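Last revised February 2025

These steps cover measuring a horse for a saddle at home and sending the numbers to a fitter. The method assumes an adult horse in regular work. For a young horse, repeat the whole procedure in May, after the spring weight change.

## What you need

- A flexible curve ruler, long enough to hold its shape over the withers
- A soft tape measure
- Chalk
- Plain paper, at least as wide as the open curve
- A helper to hold the horse

## 1. Stand the horse square

Use level concrete or packed ground. All four feet should bear weight evenly, and the head should be at its normal height. A lowered head lifts the back and gives a false reading. Do not measure straight after work. 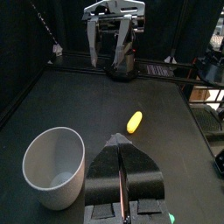
## 2. Mark the shoulder blade

Find the rear edge of the shoulder blade with your fingertips and chalk along it. Have the helper pick up the front foot and draw the leg forward. The blade rotates back under your hand. Chalk this second line too. The front of the tree must sit behind the first line, and the second shows how much room the shoulder takes in motion.

## 3. Mark the last rib

Follow the last rib up from the flank until it disappears under the muscle. Continue the line straight up to the spine and mark it. The weight-bearing part of the panel must end in front of this mark. Measure along the back from the first shoulder line to this one and write the length down.

## 4. Take the wither tracings

1. Press the curve ruler over the withers at the first shoulder line. Push it flat against the coat on both sides.
2. Lift it off without bending it and lay it on the paper.
3. Trace the inside edge. Label left and right.
4. Repeat 8 inches behind the first tracing, and again at the last rib.

Take each tracing twice. If the two do not match, the horse has moved or the ruler has spread. Discard both and start again.
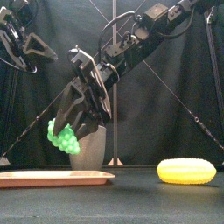
## 5. Trace the topline

Lay the ruler along the spine from the front of the withers back to the last rib mark. Trace it on a separate sheet and mark which end is the front.

## 6. Send the sheets

Write the horse's name, age, height and the date on every sheet. Note any difference between left and right shoulders. Kiri Costigan at Kotalport accepts tracings by mail and keeps them on file for 14 months. Do not reduce or enlarge copies.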